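Keep the Toaster Off the Counter

Sipho Lekota
2023-05-04

In my building on Flalley Street the kitchens are small, and every new tenant makes the same mistake as I made. He puts everything he owns on the counter and leaves it there, and after one month he has no place to cut an onion. I want to argue for the opposite habit. The counter should be bare when you go to sleep, and each thing should come out only when it has work to do.

My neighbor Josia does not agree. She says that a toaster which lives in a cupboard is a toaster you stop using. I tried it for the whole month of February to be fair to her. I made toast on most mornings, the same as before, and I carried the toaster 2 steps from the shelf. What I stopped doing was wiping crumbs from behind it.

The same is true for bowls and pans. People keep them out because they are pretty, or because they were expensive. I paid 315 for my best saucepan and I understand the feeling very well. But a pan on display collects grease from the air, and then you must wash it before you cook and again after. It is the same pan in the cupboard, and it is clean.

I also believe we own too much. Before I moved, I wrote a list of all my kitchen things and it came to 131 pieces, with the spoons. When I asked myself what I touch in a normal week, the list became very short. Something to heat soup, something to eat it from, something with a cover for the rest of it, something for bread. A person can live well with this, and can put it away in a few minutes.
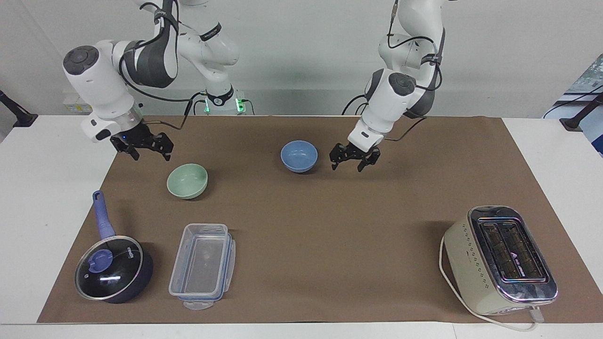
Two bowls, a lidded saucepan, a food container and a toaster, set out on brown paper.

I do the sorting on paper too, at the table, because on a plain surface you see each object by itself and it is easier to decide. If I cannot say when I used it last, it goes in the box for the Shezi Road shop.

Josia has read this and says she will keep her toaster where it is. It is her kitchen. But she borrowed my cutting space last Sunday.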